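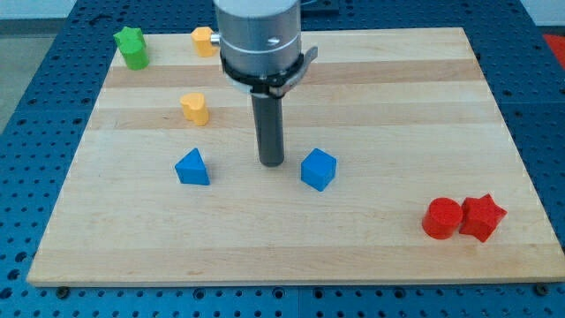 Boyang Fu
Project Lead, Skudwood Kitchen, Lultham

Progress report to the Aerts Fund: second stage

Hello all, and thank you again for the kind note after the last report. I've kept to the same headings you gave me, more or less, though I warn you I wander a bit under "what has changed".

Where we've got to

The evening cookery course is up and running, and it's full! We planned for 50 people across the whole of the grant and 102 have now signed up, so I've had to start a waiting list, which I hate doing, particularly when people ring up and tell me they've been living on toast. Each course still has 10 places. I did think about squeezing in a few more, but we only have the one sink with decent hot water and the queue for it is bad enough as it is.

People come for six evenings. We start with soup, go on to eggs and pulses, do a whole evening on what to make with a chicken once you've had the roast, and end on bread and a pudding. The pudding changes according to what's cheap. In September it was plums, plums and more plums, thanks to somebody's brother with a tree he couldn't keep up with. I can now make plum crumble in my sleep and would quite like to stop.

What we've spent

The biggest bill so far is the second oven, and it came in a little under the quote. The fitting didn't (the wall behind it needed new wiring, and I wrote to you about that at the time). Food costs are higher than I put in the budget. Butter is the main culprit, and I've swapped the shortcrust evening for flatbreads, which people seem to like better anyway – more slapping things about, less worrying about soggy bottoms.

We've also bought knives, scales, peelers and pans. The maple chopping boards were dearer than the plastic ones I'd priced up. I went back and forth over that for ages, and in the end I moved the money across from the printing line. The full sheet is attached with the receipts in order, and I'd ask you to look at line 2 in particular, where I've put the oven and the wiring together. If you'd like them split, say so and I'll send it again.

What has changed

Bookings, mainly. We used to take names on paper by the door and I'd type them up at home, badly. Now we use Fustix, and people can book from their phones and get a reminder the day before. The number who don't turn up has dropped a lot. A fair few of our regulars don't care for it and still ring me, and that's fine, I just put them in myself while we're chatting.

The other change is the start time. We were beginning at six, which was hopeless for anybody coming off the late bus from the far side of Lultham, so we've moved to half past. It makes for a late finish and I'm often locking up at gone nine. I've asked whether the side door could go on a timer and I'm waiting to hear.

What people have told us

I ask everybody to fill in a card on the last evening. Lots of them just say "lovely" and I'm afraid I can't do much with that in a report! The more useful ones ask for smaller portions in the recipes, as plenty of people are cooking for one, and for bigger print. I've done the bigger print. The portions are taking longer because halving a recipe with one egg in it is a pain, and I want to try each one out at home before it goes in the folder.

One woman wrote that she'd had her sister round for tea for the first time in years and made the lentil thing. I've kept that card.

What's gone less well

The Saturday family session didn't take off. We had three families at the first and one at the second, and I've stopped it for now. I think it clashed with swimming. I'd like to try it again in the school holidays with your agreement, using what's left in that part of the budget.

I also haven't finished the recipe booklet, which I promised you'd have by now. Sorry. It's mostly written, and it needs somebody who can spell to go through it.

Next

Two more courses before the grant ends, then a big shared supper that you're all very welcome to come to. I'll send the date as soon as the hall confirms it. Do let me know if anybody doesn't eat nuts.

Boyang

Skudwood Kitchen, Lultham | Contact us | © Skudwood Kitchen | Back to top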